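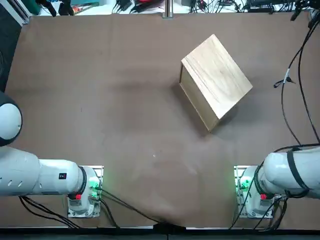
Figure 3. Head camera view at the start of table setup, both arms powered, wooden box on the covering.

Section 3: Table Plane and Object Pose Setup

Use this section to set up the Trovunden perception module on a two-arm station. By the end you will have a stored table plane, a stored exclusion mask, and a box pose that the Lirketti planner can use. You need to do the full procedure once per station, and again after the head camera or either base has been moved.

Before you start

Complete Section 2 (Arm Bases and Camera Link) first. The table plane is stored in the head camera frame, so an old camera link will give you a plane that looks right on screen and is wrong for the arms.

You will need one rectangular box with plain faces. Measure its length, width, and height with calipers and write the numbers down in millimeters. Nothing else should be on the covering between the two bases.

CAUTION: Know where the red button is on each base before you send any motion command. There is one button per base, just below the green indicator light on the side that faces the center of the table. Keep one person within reach of the buttons during steps 9 through 11.

3.1 Capture the table plane

1. Open the Station tab and select Perception, then Table Plane.

2. Check that both arms are listed as Idle. If an arm is listed as Fault, clear it from the Arms tab and come back.

3. Set Frames to 100 and press Capture. Keep your hands off the table until the progress bar closes.

4. Look at the residual shown under the live view. A value of 2 mm or less is fine. If it is higher, smooth the covering and capture again.

Note: A soft covering never lies completely flat. Small wrinkles are averaged out by the fit, but a crease where the material gathers at the front edge can pull the plane down toward the camera side. If you can't flatten it, drag the lower edge of the fit region up until the crease is outside. The fit region does not have to cover the whole table.

5. Press Store Plane. The version number next to the station name goes up by one.

3.2 Draw the exclusion mask

Everything above the plane is a candidate object unless it is masked. The arm bodies are removed automatically from the joint positions. Cables are not part of the arm model, and you have to mask them yourself.

6. Select Mask, then Polygon. Draw around each of these areas:

— the mounting plate and base on each side
— cables lying on the covering, including any that cross the front edge
— any cable that hangs along the side of the table
— the strip beyond the far edge, with any adapters, posts, or other equipment in it

Leave a margin of 11 pixels or more outside each cable. Straps wrapped around an arm segment stand out past the modeled casing, so turn on Pad Arm Model for that arm as well.

7. Turn on Show Candidates. Only the box should be outlined. If you see small outlines elsewhere on the covering, wipe off any specks and check again. If they stay, raise Minimum Height one step at a time. Don't raise it past half the height of your box.

Note: The mask is fixed to the image. A hanging cable that swings out of its polygon will show up as a new object. Clip it in place or draw the polygon wide enough for the swing.

3.3 Set the box pose

8. Place the box in the far half of the table, turned at an angle of roughly forty-five degrees to the table edges. Enter the three measurements under Object Size and press Estimate.

The wireframe should sit on the top face and follow the side face you can see. A box set square to the table shows the camera mostly its top and one long edge, and the estimator may then swap length and width. Turning it gives the solver a clear corner to work from.

If the wireframe is shifted toward the shadow beside the box, open Advanced and change Edge Source from Color to Depth. Dark coverings and strong side light cause this often. Pale wood against a brown covering usually works with either setting once the shadow is soft.

9. Press Send to Planner. In the Lirketti window, select Hover Test and choose the left arm. Speed is limited for this test and cannot be changed.

10. Watch the arm move to a point over the center of the top face. It should stop there without touching. Press the red button at once if it heads anywhere else.

11. Repeat with the right arm. Compare the two stopping points. If they disagree by more than 2 mm, the fault is in the base calibration and you should go back to Section 2 — changing the plane or the mask will not help.

Pose confidence

The number beside the wireframe runs from 0 to 100. The planner accepts anything over 80 by default. You can lower this limit in the station file under pose_accept, but the change applies to both arms and to every saved task.

Saving and sharing

Press Save Station to write the plane, mask, and object size to one file. Station files made on release 2 will open on release 3, with the mask turned off. Turn it back on and repeat step 7 before running a task.

The default mask template was drawn by Julián Soler for the Naretholm station layout. If your bases are mounted farther apart than in that layout, delete the template and draw your own.

Continue to Section 4, Grasp Planning and Arm Selection.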